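Waltismont Residence Services
Resident Handbook > Entryways and Shared Storage

Sorting Footwear at the Entry Bin

This page sets out how residents of Waltismont are asked to collect, pair and store slides, sandals and other light footwear. Residents of Clevden House should follow the same procedure. Last revised 2023-04-19.

Before You Begin

Each shared entry has one bin and one sorting table. The bin is for light footwear only. Boots and athletic shoes belong on the wall rack, and wet items must be left on the drip tray until dry.

Step 1. Set Up the Table

Wipe the tabletop with a damp cloth and dry it. Stand the bin upright near the middle, leaving space on both sides.

Step 2. Lay Out and Match

Place the footwear on the table with the soles down. Match by color first, then by size. Two pairs in the same color are easily confused, so check the size mark under the heel before putting them together.

A single slide may be set to one side of the bin until its match is found. Do not stack singles on top of one another. 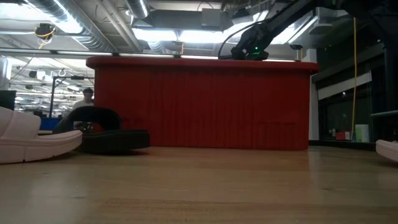
Step 3. Fill the Bin

Place each matched pair in the bin with the soles facing each other. Heavier pairs go in first. A bin should hold no more than 13 pairs, and nothing should rest on the rim.

Step 4. Unmatched Items

Tag any single item with the date and the entry number. Singles are kept for five weeks and then discarded. During the August move-out period, they are kept for two weeks.

Questions about this procedure may be directed to Soledad Hutchins, Residence Services, Afolabi Building.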